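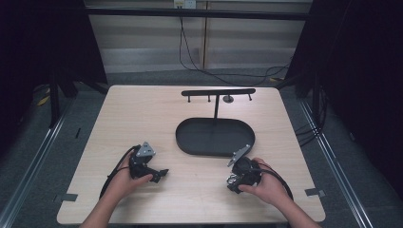 Key and Jewellery Stands, Tried on a Bare Table

I've been sceptical about small organizers for years. They promise a tidy hallway and mostly give you one more object to dust. When Hongmei Fang asked me to look at a batch of hook-and-tray stands for our spring gallery, I said yes on the condition that I could be rude about them. She agreed, a bit too quickly.

The one that got most of my attention is black, with an oval tray at the bottom, a single thin post at the back and a crossbar along the top. Three short pegs hang off the bar. The idea is that keys or necklaces go on the pegs and everything else goes in the tray. The seller, Buvuron, calls it an entryway system. It's a tray with a stick on it.

Notes on the parts follow, in the order I got annoyed by them.

The tray
Oval, with a raised rim. I'll give them the rim, as coins and rings like to wander. The oval shape I'm less sure of. It looks softer than a rectangle, but try pushing it flush into the corner of a shelf and you've lost the space on both ends. The matte interior is pleasant enough with nothing in it. Ask me again after a winter of sandy gloves and loose change.

The post
One post, very thin, rising from the back. Every product page I read described this sort of thing as "minimal", a word that covers a lot of sins. Rongrong Deng has a two-post stand from Meker that she's had since May and says it doesn't sway. I'd want to hang a full set of house, car and bike-lock keys off one end of this bar before I said the same.

The pegs
Three of them, short. Fine for a key ring. For necklaces I have doubts, as anything with a fine chain wants more room than you'd think, and a longer one is going to end up with its bottom half lying in the tray. You may be happy with that. My sister calls it "draping".

The little disc
There's a small round black disc under the bar as well, a touch right of the middle. The listing doesn't mention it. Hanyu Fu reckons it's decorative and Gonzalo Segura reckons it's there to hold something on. They have each explained this to me more than once.

The colour
Black all over. On a pale wooden tabletop it stands out sharply, and I'll admit it looks good there. On my own dark hall cabinet I suspect I'd be feeling around for it with one hand while holding the groceries in the other. Gilton sells a similar stand in grey and in white, if that's your worry.

The empty look
Organizers always look their best with nothing on them. I'd be more impressed by a catalogue that showed one after a week with two teenagers in the house - receipts, a bus pass, somebody's hair elastic, a dead battery that nobody will throw out.

Where I'd put it
A bedroom dresser, probably, for a watch and a couple of bracelets. I wouldn't put it by the front door, whatever the box says. Ximeng Guo disagrees and has already claimed a spot beside her mail pile, so she can report back when the mail pile wins.

Readers' comments on the last gallery reached 467, most of them defending a spice rack I'd been unkind about. Same rules this time. Tell us which stand you own, how long you've had it, and what's sitting in the tray right now. Coat hooks are next, starting with a wall-mounted set from Abdel Rahman, and I'm not optimistic about the screws.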